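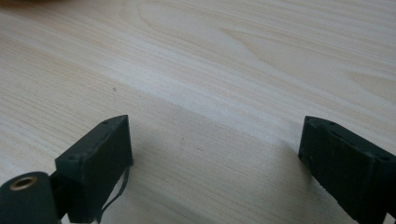 Have you ever bitten into a cinnamon bun and wondered where the brown stuff comes from? I did, when I was a kid in Hodstead, and I guessed it was a kind of dirt (sorry, Grandma!). Cinnamon is bark! It's the inside layer of the bark of a tree. Now, wood has lines in it, like the wavy loops and long stripes on my pale tabletop, but cinnamon doesn't come from the wood part at all. Growers cut young branches, scrape off the rough outside, and peel away the thin layer underneath. As it dries it curls up like a little scroll. We call those curls cinnamon sticks, or quills.

Search recipes and stories Go

My friend Hafiz Subramaniam keeps a jar of sticks by his stove in Mosden, and he drops one into the pot when he makes rice. Want to try it? Ask a grown-up to help you warm a mug of milk with one stick in it for 3 minutes. Take the stick out before you drink, because it's way too tough to chew. Then smell your mug. I always smell mine first, and I usually end up with milk on my nose!

713 shares 25 comments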